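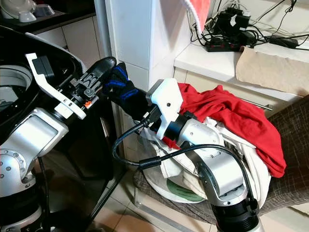
OK I have just come out of the late showing at the Plirngate in Akville and I need to talk about melodramas, specifically the weepy, overheated, wallpaper-and-staircases kind. Thread, sorry in advance to everyone who follows me for soup.

---

They're running a whole season of them. 19 films, all on actual prints, and tonight was The Lamp at Trerbridge, which I had only ever seen on a fuzzy tape my aunt recorded off TV with the first ten minutes missing. I HAD NEVER SEEN THE FIRST TEN MINUTES

---

There's a whole train station sequence! She buys two tickets! I spent years thinking the second ticket in her purse was a mistake by the props people

---

Csaba Oláh directed it and he loves a doorway more than any person I've ever met. Everybody in this movie is either about to come in or not quite leaving. By the third reel I was leaning sideways in my seat trying to see into the hall

---

And Barbara Głowacki as the sister. I always remembered her as the mean one. On a big screen you can see her start to say something kind about four separate times and swallow it. You can't get that off a tape, her face was basically a thumbprint on mine

---

The print was a little pink in the middle reels and there's a splice right in the dinner argument, so the father goes from sitting to standing like he's been zapped. Got a laugh. I kind of loved it

---

Konrad Wieczorek introduced it and kept it to 3 minutes, bless him. Best bit: the score was recorded with 58 players and then they cut nearly all of it. What's left is mostly that one piano tune and the wind

---

Which makes the ending so much louder when the strings finally show up. The woman next to me grabbed my arm. We had not been introduced

---

(Her name is Celina Witkowska, we talked all the way to the bus stop, she thinks the doctor knew the whole time. I do not think the doctor knew. Please weigh in if you've seen it)

---

Someone asked me at work why I bother with these when "people don't talk like that." Well, no. People don't sing in the rain either. I want them to say the huge thing out loud on a staircase while the music goes nuts

---

If you've never tried one, go for the Pietrzak pictures first. They're short, they move fast, and somebody always gets a letter they shouldn't open. Save the three-hour ones for when you're hooked

---

Next up is Bevan Faulkner's The Orchard Wife, doors at 7:15. I've seen it twice and cried at different parts both times. Bringing my brother, who claims he doesn't cry at movies and went through half a pack of tissues at the one about the lighthouse

---

Also the Plirngate has fixed the squeaky row! Row F is safe again! I'll be in it, left side, with the big coat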